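Five Hundred Goes at a Zipper
What it takes to teach a pair of robot arms the things your hands do while you're thinking about lunch
214 shares | 4 comments

My first try at picking up a sock by robot took me four minutes, and I dropped it. I'd been in the Clistby building long enough to drink one bad coffee, and already I was sweating through my shirt over a sock!

I'd come up to spend a day with the people on the Hernitz project, who collect examples for a learning system. It's a lovely dry phrase, that. In practice it means a person drives two robot arms through an ordinary job, start to finish, while the computer writes down every twitch. Then they do it again. And again, until there are 500 good ones, at which point somebody hands them a different job.

You drive with a pair of smaller arms, one for each hand, and whatever you do with those the big ones copy (a bit late, or so it felt to me). You squeeze, the fingers close. Easy enough until you realize how much of picking things up is feel, and you haven't got any. You're going on eyesight alone, like trying to tie your boots in thick ski mitts.

The sock was only my warm-up. The real work that week was bags: school bags, gym bags, a floppy old tote. Bags are horrible, I learned. A box stays a box wherever you grab it, but a bag slumps and folds, and the straps go wherever they like.
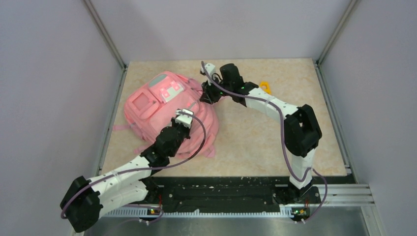

A good operator gets through a bag run in 20 seconds. My best was 137, and I was pretty proud of it until I saw the label it got in the software, which was "slow, keep for now." They do keep some of the ugly ones, mind you. If the system only ever sees tidy work it has no clue what to do when a grab goes wrong, so a fumble followed by a decent recovery is worth having. A fumble followed by swearing gets binned.

Between runs you move the bag. Turn it, flop it over, shove it to the other side of the table. I kept setting it down neatly out of habit, and I kept getting told off for it, very politely. Toss it, they said. Kids don't line up their backpacks.

Shifts at the arms are capped at 8 runs before you swap out and rest your eyes, and I was grateful for every swap. The software that sorts the runs is called Stasix. It's grey and plain and crashes if you click too fast, and everyone there talks about it the way my dad talked about his truck.

By four o'clock I'd added eleven keepers to the pile. I drove home, dug for my keys in the bottom of my own bag without looking, and stood on the porch for a minute doing it over again, slowly, trying to catch what my fingers were up to.

Last updated: August

Comments (4)

mittens_on
The ski mitts thing is spot on. I did a summer of this and my forearms have never forgiven me.

prairie_dad62
So who owns the 500 runs when they're finished? Would've liked a paragraph on that.

Sadeghi fan club
More on Stasix please! We use it at work and ours crashes on scrolling too.

lowtide
My kid's backpack could beat any robot. There's a banana in there from June.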